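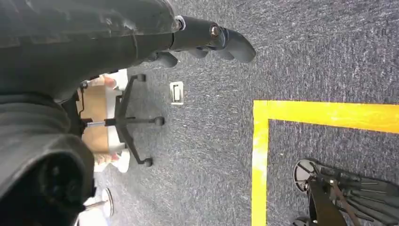
Speckled carpet and a chair on casters in the second-floor office at Stavholm.

Office staff at Stavholm have new rules for desks, cables and floor space, the company said on Apr 7, 2020. The rules cover all 71 desks in the building and follow a walk-through in February that listed loose cables and blocked floor outlets as the most common problems.

Oratile Ngcobo, who runs facilities, wrote the two-page guide. Chairs are to be pushed in at the end of the day, and nothing with a cord may be left standing in a walkway.

"Most of it is moving things a foot to the left," Ngcobo said. "People set up a desk the day they arrive and never look under it again."
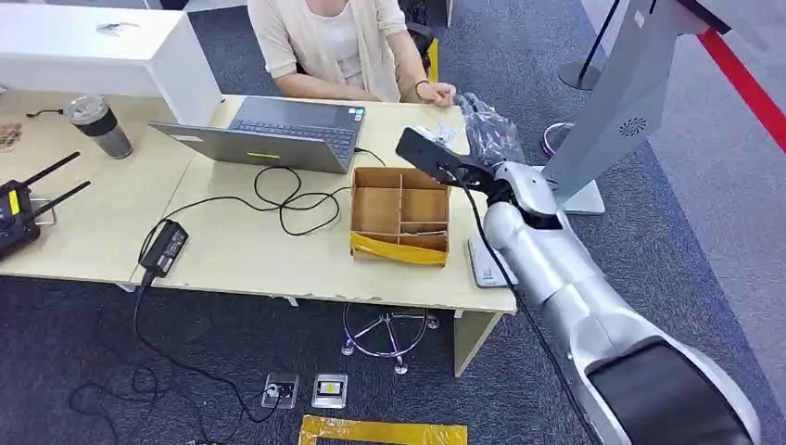 Cables run from a desk down toward the floor outlet boxes.

Cables that drop from a desk to the floor must now go straight to the nearest outlet box and be held against a desk leg with a strap. Straps and cable sleeves were ordered from Domański, a supplier the office already uses for shelving. Each desk gets five straps, and more can be picked up at the front counter.

Extension cords between desks are no longer allowed. Anyone who needs more power than the floor box provides should ask facilities for another outlet.
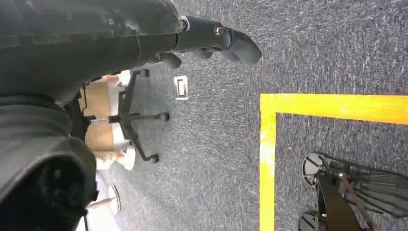
Yellow tape marks out a corner of floor space near an outlet cover.

Yellow floor tape will be used to mark places where equipment on wheels can be parked. Twelve of these areas are planned, and the tape is not to be moved or covered. Outlet covers outside the tape have to stay clear at all times. Carts and other rolling items found elsewhere will be taken to the storage room next to the Amarell meeting room.

Baiba Siliņa of Zeltasus, the firm that manages the building, said cleaning crews had asked for marked areas for some time. 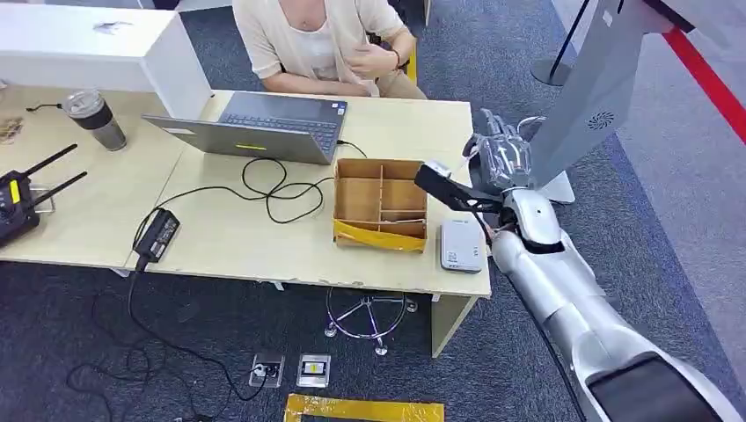

A divided cardboard box on a desk beside a laptop and its cables.

Desktops are left mostly to the people who use them. The guide suggests a box with compartments for small parts and adapters, and asks that drinks be kept away from power bricks. Spare cardboard boxes with dividers are available from the mail room.

Facilities will check the desks again in two months. Questions about the rules can be sent to Ngcobo's office.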